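Re: [seminar-list] March reading group, room and text

I can bring the Prallmont lectures. My copy is missing a chapter, so we may have a short evening. 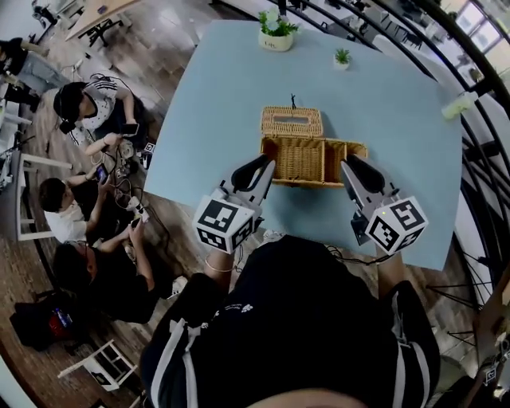
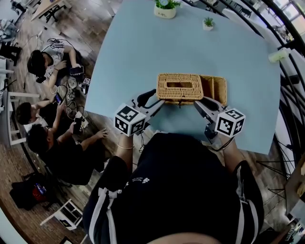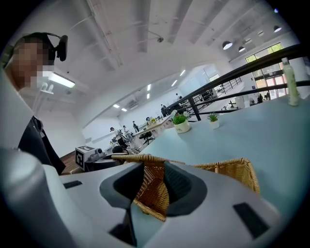
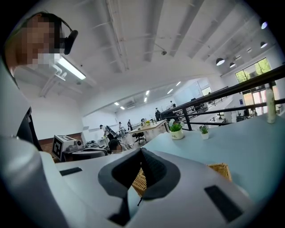
As for the syllabus — 400 pages on the history of footnotes is brave. I vote we read chapter 4 and look thoughtful.

Dénes Gulyás wrote:
> Shall we do all of Benjelloun by March? It's only 14 chapters.
> I assume everyone has finished Plolness.

I have not finished Plolness. Try me in 2046.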